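**Paper mail is eating my kitchen, how do you all deal with it?**

**maplecrumb**
07/08/2023

We moved into the Grulholm apartments in December and I swear the mail has doubled. Insurance stuff, school stuff, the water bill that still comes on paper no matter how many times I click the paperless button. I keep it all in one heap by the toaster and last month I paid a late fee of 80 bucks on a bill that was IN THE HEAP.

I'm looking for a system a tired person can keep up. I don't want to scan everything. My partner wants to scan everything. Help. 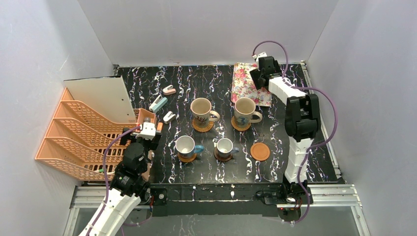
I should say I've already tried the accordion folder thing (lasted 7 days) and the wall pockets from Rodance, which fell off the wall and took some paint with them. Open to anything that doesn't need a drill.

---

**tworivers_dee**

Throw out more. Seriously. I open mail standing over the recycling and most of it never makes it to the counter. Envelopes, inserts, the "important information about your privacy" leaflet, all gone. What's left is maybe a couple of sheets a week and you can stick those on the fridge.

---

**inkblot_hank**

Gonna disagree with dee, the fridge is where bills go to die. At my house anything under a magnet turns into wallpaper after two days. You stop seeing it!

I'm with your partner on scanning. Phone app, snap it, shred it. Takes me one evening a month.

---

**maplecrumb**

> Takes me one evening a month

See, that's the evening I don't have, lol. Also I don't trust myself to name the files. I'd have 2 years of stuff called "scan."

---

**quietpantry**

I've gone through a few of these phases (had a Pluseck label maker at one point, it was a dark time). What stuck for me was sorting by what I have to DO with the paper. So there's a pay spot, a call-somebody spot, and a keep spot. No categories like "medical" or "car" until it's tax time, then I deal with the keep pile in one go with a podcast on.

The other thing is it has to sit where you drop your keys. If you have to walk to another room you won't do it, I don't care how cute the box is.
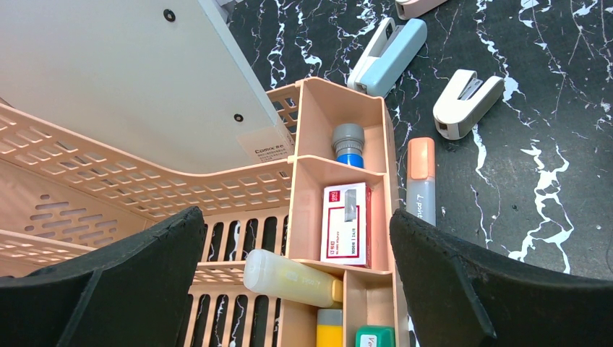
The pay spot is the one you have to protect. Mine got overrun with coupons and I missed the car registration, so now coupons are banned from it. And think about sizes before you buy anything. If you get a desk organizer like that peach one, with the wide sections on the left and the little open compartments down the right, I'd save the wide part for mail and let the small ones have stamps and pens, or they fill up with receipts folded into tiny squares and you're back where you started. Big flat stuff goes in the rear.

---

**tworivers_dee**

Coupons banned, love it. I still say three spots is one too many. Pay and keep. If you have to call somebody, call them while you're holding the letter.

---

**quietpantry**

At 9 at night? The water company does not pick up at 9 at night, dee.

---

**inkblot_hank**

Ok that's fair. I'd still scan the keep pile though. We had a pipe go in the closet and I lost the whole file box, including the warranty for the pipe guy's work.

---

**lowtide_jo**

Whichever one you pick, put autopay on the water bill tonight. Then it doesn't matter if it's in the heap. Our bank lets you do it from their end even if the utility's site is garbage. And for the kids' school papers I have a clipboard on the counter, newest on top, and it gets emptied when the clip won't close anymore.

---

**maplecrumb**

Autopay is set up!! Took five minutes, I'm embarrassed. Going to try quietpantry's three spots next to the key bowl, and my partner can scan the keep pile if they want it scanned so bad. There's a home store next to the Lưu bakery, so I'll look for something there this weekend and measure the counter first. Jo, does the clipboard lie flat or do you hang it?

---

**lowtide_jo**

Flat. Hanging it was a whole fight with the cat.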